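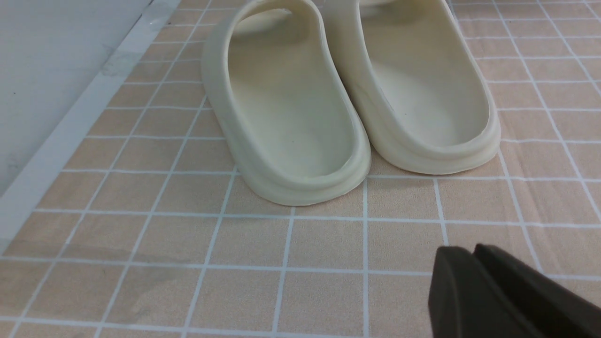
What counts as a pair in this collection?
Two shoes of the same make and size, left and right, set down close enough that one glance takes in both. A slipper under the sofa with its partner out in the hall is listed as a single.

Treltell Hallway Shoes, README

All the footwear that gathers by a front door – slides, slippers, wellies, school shoes – and how people leave it there! 1,237 pictures, sorted by household, with a short note for each.

What's in the folders
pairs: left and right together
singles: one shoe on its own
heaps: three or more, any mixture (my favourite by miles)
notes.csv: type, main colour, floor, which way the toes point

Colour names are kept plain, so cream, ivory and off-white all go under "cream". Sandals with a wide strap and an open back are "slides".

Known gaps
Very few boots so far. The Ulstead homes should put that right in December, and I can't wait to see them.

Corrections are very welcome – send them to Gervásio Batista with the row number.

Last updated 31 Aug 2026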